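Quick one before the school run, kettle's on, so excuse the state of it.

The box room. Still the box room. I said in September I'd have it cleared and painted by the end of the month and I've got as far as cleared, if you don't look on the landing. Everything that was in the box room is now on the landing. We go to the loo sideways.

For anyone new: smallest room in the house, 182 cm across at the widest bit, window that faces the Flilholm road and gets the sun till about elevenish then nothing. It's been a nursery, then a place to dry washing, then a place to put things we weren't ready to deal with. Now it's meant to be mine. Desk, shelf, chair, door that shuts. I want to sew in there and I want to write these posts somewhere that isn't the end of the kitchen table next to someone's cereal.

Things I found while clearing:

- two christening cakes' worth of ribbon
- the good scissors (missing three years, accused my sister, have rung her)
- a bread maker with no paddle
- nine left-hand curtain hooks, no idea
- my old school reports. "Starts well." Yes all right.

The bread maker's gone. Put it on the front wall with a note on and it went in under an hour, paddle or no paddle. Hope they knew. The ribbon I kept.

So, walls. Under the wallpaper was more wallpaper, and under that a sort of brown stuff that came off in one place and wouldn't budge in another. Povilas Toom from two doors down came and looked at it with his hands in his pockets. He did plastering for years before his back went. He knocked on it a bit and said it'd do, sand the edges, don't go mad. Then he stayed and told me what was wrong with our guttering for half an hour. He's right about the guttering. It's on the list below the box room.

Sanded the edges. Dust everywhere, in the butter somehow. Please shut your doors before you sand, and put a damp towel along the bottom if you've got one spare. I did it after, which is no good to anybody.

Then paint. I'd got it in my head I wanted green. Everyone's got green. I bought a tester of a Durora one called Vania, a soft grey green on the card, lovely, very calm. On my wall, in my light, with that brown still grinning through in patches, it looked like a hospital corridor. Did a second coat in case. Hospital corridor with the lights off. My youngest came in and said it smelt of swimming, and that was the end of it really.

Philomena Asamoah (who did all our curtains and has a proper eye) told me ages ago to stop choosing colours off cards. Look at things you already like, she said. A jug, a jumper, somebody's front door. Find two colours sat next to each other that make you stop, and take it from there, and don't add a third till you've lived with it. I nodded and then went and bought a tester off a card. But she's right and I've been going round with my eyes open since. Pairings I have liked this past couple of weeks:

- mustard and dark brown, a lady's coat and bag at the bus stop. Gorgeous on her. Would be a lot in a room you can nearly touch both sides of.
- pink and brick, a rose up the side of the chapel
- the inside of a fig
- white tile with a black line, the chip shop. I know. But it's smart.

None of them for me though. The fig nearly. I got as far as putting a cut fig on the windowsill and standing back from it, then someone ate it.

Money, as a couple of you asked last time. I've given myself £147 for the whole room, an odd number I know, it's what was in the jar after the car. Timber for the desk top is the big one. I went down to Chatzigeorgiou's and asked about offcuts and the lad let me rummage at the back where the bits are. You have to move the heavy ones to see the nice ones. Came out with one long piece that'll do for the desk if I cut it once and don't cut it twice, and a shorter piece for a shelf. Still only used roughly a third of the budget, which has made me cocky.

I haven't oiled the wood. Was going to. I'd bought the dark oil and everything, becuase I thought a desk ought to be dark, my grandad's was dark. Then I stood it up against the bare wall and liked it as it was, all pale. So the oil's going back if I can find the reciept. If I can't, the garden bench is getting a treat.

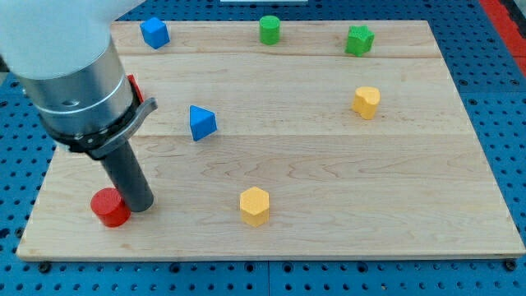 Back to colour, and I think I've cracked it, about time. Blue. I'd ruled blue out from the start, thinking cold room, north-ish light, you'd want a cardigan on just to look at it. What I'd not done was put blue next to wood. Look at that pegboard with the pale board sitting on it. The wood looks twice as warm for having blue underneath, and the blue stops being chilly and just gets on with it. That's Philomena's two colours next to each other, that is. And a dot of red by it, which is against her rules at this stage, but I could see a red lampshade. One day. I've written LAMPSHADE on the back of my hand.

So the plan, as of this morning, is blue on the long wall only, the one the desk goes against. The other three off-white, whatever's left in the tin from the hall. Ceiling stays as it is, I'm not doing a ceiling, my neck's not up to it. Skirting the same blue as the wall so I don't have to be neat where they meet. (Philomena's trick, she'd want the credit.)

And holes! I want a bit of pegboard over the desk now as well. Thread, scissors, tape measure, all hung up where I can see it, and the scissors never going missing for three years again. Need to ask Povilas what that wall will hold. My guess is not much with the brown stuff behind. He'll want to knock on it. I'll get biscuits in.

Size of the thing is the next question. The desk is going to be 100 cm long give or take my sawing, so I'd like the board the same or a touch under, otherwise it'll look like it's wearing someone else's hat. If anybody's hung one on an old lumpy wall, tell me what you did? Do you put battens behind it? You must have to, or the hooks wouldn't go in. See, I've never thought about this before in my life and now it's all I can think about.

Other bits, fast:

Curtain. Not sure I need one. It's a small window and the only thing looking in is the bus. Might do a half one out of the checked stuff I had left from the kitchen, if the moths have left me any.

Chair. Using the one with the wobble till I find better. Folded beer mat under the back left leg, has been fine so far.

The landing. I know. My husband has stopped mentioning it and that's worse. I've promised that everything out there is either back in, given away or up the loft before a brush goes near a wall, and I've made a start this morning by moving one box from the top of the stairs to slightly further along.

Right, it's twenty to nine and I've no shoes on. Will go for the testers on the way back, two blues, three at the very most, and they're going straight on the wall, no cards. Send me your batten wisdom please.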